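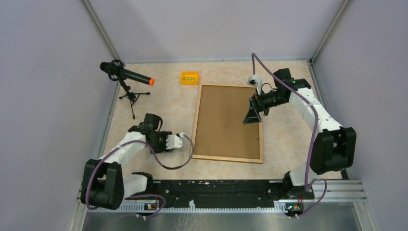 Two arms, one wood-framed board and a small yellow-orange container holding what looks like a level vial, on the bench at Nellance.

About Nellance

Nellance is a repair and assembly shop. We mend and build the sort of things that arrive in a box with a note taped on top: framed boards for classrooms, small telescopes, display stands, drawing tables, the odd music stand. Our customers are mostly schools, museums and people who inherited something and want it to stand up straight.

Dirk Kramer started the business in a rented garage one February with a drill press and a phone that took messages. Kaan Kaplan joined when the messages began to outnumber the repairs. Kaan still runs the floor. Dirk still runs the drill press, although we have bought a better one and put it right beside him.

How we got into automation

Slowly, and with a good deal of muttering. The bench cell you see at the top of this page is called Nijs, after the street we used to be on. It has two arms and takes up the corner where the good coffee machine was. The coffee machine is now in the hallway, and this remains the most discussed change in company history.

Nijs was brought in for holding, turning, placing and handing over, the parts of the job that used to send people home with sore wrists. A board that has to be picked up and set down all afternoon is a fine job for something without a lower back. Teaching it to do so is another matter. Our first setup sheet for a framed board ran to 97 lines. The current one is 98. We are told this is progress, as the extra line is the one that makes it stop when asked.

What it changed for the people here

Let's start with what you probably came to read. We did not let anyone go. We also did not all become robot engineers over a long weekend, as one brochure suggested we might.

What we got was a different kind of tired. Assemblers who used to spend the day at one station now split it between the cell and the hand benches. At the cell they set up parts, watch, correct, and write down what went wrong in language suitable for a shared notebook. At the hand benches they do finishing, fitting, and anything involving a stripped screw, a field in which humans remain well ahead.

Pay went up a grade for everyone trained on the cell. Training takes place during paid hours, and you can say no to it. Two of our longest-serving people did, and they're now booked solid with the restoration work the rest of us are too impatient to touch.

Some things got worse. The shop is quieter to talk in but there is less talking, because watching a machine takes more attention than sanding does. Scheduling is fussier. When the cell is down, it is down in the middle of something, and the something has to be finished by hand by a person who had other plans. We moved the morning meeting to the bench, which helped, and brought back the radio, which helped half of us.

What we do now

Repairs and one-off builds go through the main shop. Repeat orders of framed boards and stands are sold under the name Clisora. Our scheduling is done in Pruvura, a program Kaan wrote himself and will gladly explain to anyone with an hour and no nearby exit.

Last year we finished 463 jobs, nearly 380 of them repairs. Every one was checked by a person before it left, and that person's initials are on the slip in the box. If your telescope droops, you will know who to ask for.

Visiting

Come by, but call first. Stay behind the yellow line at the cell and keep scarves and sleeves tucked in. The coffee is in the hallway.

Page last updated Sep 14, 2020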